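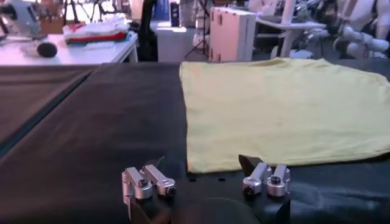
Pornura puts two gripper set-ups head to head on the laundry table

Aug 21, 2025. For immediate release

Hello from the Pornura test room! I'm Iida Saarela, I look after gripper testing here, and I've been allowed to write this one myself, so please forgive the lack of corporate polish. We've finished the first round of our cloth-handling comparison and I wanted to share what came out of it before everybody disappears to the autumn trade shows.

We took two sets of fingers, the Grurken and the Jirnex, and gave both of them the same job on the same arm: pick up the edge of a T-shirt lying flat on a black table, fold it over, let go, and do it again. And again. Each set got 1000 attempts, spread over six weeks, with the same wrist camera and the same controller settings throughout. (I did ask if we could stop at half that. I was told no.)

The yellow T-shirt has become a bit of a favourite with the team. A pale shirt on a dark surface gives the wrist camera a nice clean edge to look for, so we start every session with it and only then move on to the awkward ones. Black on black is where the arguments begin.

How they got on

The Grurken fingers were the quicker of the two. They go in low and they don't hang about, and on plain cotton they picked up a single layer more often than I'd expected. Where they struggled was with hems that had folded under themselves. They'd pinch both layers and carry on quite happily with the wrong fold, and the controller had no idea anything was amiss.

The Jirnex fingers are slower and fussier to set up, but they were kinder to thin fabric and much better at letting go, which sounds like a small thing until you've watched a sleeve follow the gripper all the way back to its rest position! They also needed less fiddling once we'd found the right closing force. We logged 571 stoppages across both sets, and most of the ones on the Jirnex side came in the first week, while we were still guessing at that setting.

So which one won? For speed, Grurken. For delicate things, Jirnex. If you made me choose one for a mixed basket of washing I'd go for the Jirnex and put up with the wait, though my colleague Liya Alemneh, who wrote the control software, would tell you the opposite and has the graphs to back it up.

"Iida likes a tidy sleeve and I like a short cycle," says Liya. "I think the folded hems can be sorted out in software, and I'd like another go at them before we call it."

She'll get one. Round two starts in September with the Nieminen wrist camera, which sees a little wider, and we're adding towels and a fitted sheet. I'm dreading the fitted sheet.

Getting hold of the results

The full log covers both finger sets, with force settings, cycle times and every stoppage written up by hand. It's free to anyone working on cloth handling. Ask for report 2960 through the contact page on the Pornura website and one of us will send it over.

Press visits are welcome on weekday mornings. Bring a T-shirt you don't mind lending us.

Press contact: Iida Saarela, Gripper Testing, Pornura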